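Clasell Housing Association to Replace Kitchen Appliances in Shared Buildings

The Clasell Housing Association will replace the cooking appliances in its shared kitchens over the coming months, the association announced Thursday. The work covers 25 kitchens in 10 buildings and will begin in January at Gromell Court, the oldest of the association's properties.

Under the program, each kitchen will receive a new range, a new refrigerator and a countertop microwave oven. Ventilation hoods will be inspected and cleaned, and replaced where the inspection shows that the fan no longer meets the building's requirements. Sinks, cabinets and flooring are not part of the work.

The association's board approved the program at its fall meeting after a review of repair records. The review found that requests for appliance repairs had grown in each of the past three years and that several of the older ranges could no longer be serviced with standard parts. In some buildings, residents had been without a working oven for more than a week while a part was located.

"The shared kitchen is a central part of daily life in these buildings, and residents should be able to rely on it," the association said in a statement. "Repairing the same equipment again and again has become costly and has left households waiting too long."

Residents were asked earlier this year to complete a short survey on how they use the kitchens. Responses were collected on paper and online, and meetings were held in the lobby of each building for those who preferred to comment in person. The most common requests were for appliances that are easy to clean, controls that can be used without reading a manual, and more room to store food.

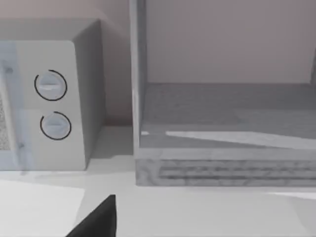 Several older residents told the association that flat touch panels were difficult to use, particularly for people with limited vision or reduced feeling in their fingers. The association has therefore asked suppliers to offer models with turning controls wherever such models are available. Large-print instruction cards will be posted in every kitchen, and copies in other languages can be requested from the building office.

Installation will be carried out by Boateng Contractors, which was selected through an open bidding process. The firm has previously completed plumbing and electrical work at two of the association's properties. Its crews will work on weekdays between 9 a.m. and 4 p.m., and each kitchen is expected to be closed for no longer than three days.

The schedule has been arranged so that no building will have all of its kitchens closed at the same time. Residents whose kitchen is closed may use another one in the same building, and access cards will be adjusted before work begins. At Prollov House, which has a single kitchen, the community room on the ground floor will be fitted with temporary cooking equipment for the length of the closure.

Notices giving the exact dates will be posted on each floor and delivered to every apartment at least 10 days in advance. Residents are asked to remove all food, cookware and personal items from the shared cabinets and refrigerators by 5 p.m. on the day before work starts. Labeled storage boxes will be available at the building office at no charge. Items left behind will be packed by staff and held for collection, with the exception of perishable food, which will be discarded.

Residents who own small appliances that are kept in the shared kitchens, such as kettles, toasters or rice cookers, may return them once the work is complete. All such appliances must be in good condition and must carry the owner's apartment number. Extension cords are not permitted in any of the kitchens, and this rule will continue to apply.

Old appliances that are still in working order will be offered to a local reuse center. The remainder will be taken to a licensed recycling facility. Residents may not remove appliances for private use.

The program will be paid for from the association's maintenance reserve. Monthly charges will not be raised to cover the cost, according to the statement, and residents will not be asked for a separate contribution. A report on spending will be presented at the annual meeting and made available for reading at the main office.

Following completion of the work at Gromell Court, the association will ask residents of that building for comments before crews move on to the next property. Changes to the choice of appliances or to the layout of the temporary kitchens may be made on the basis of those comments. The final kitchens on the schedule are at Prollov House.

Questions about the program may be directed to the main office in person or by telephone during regular business hours. Residents who need assistance with moving their belongings, or who have medical needs that require constant access to a refrigerator, are asked to contact their building office as soon as they receive notice of the closure.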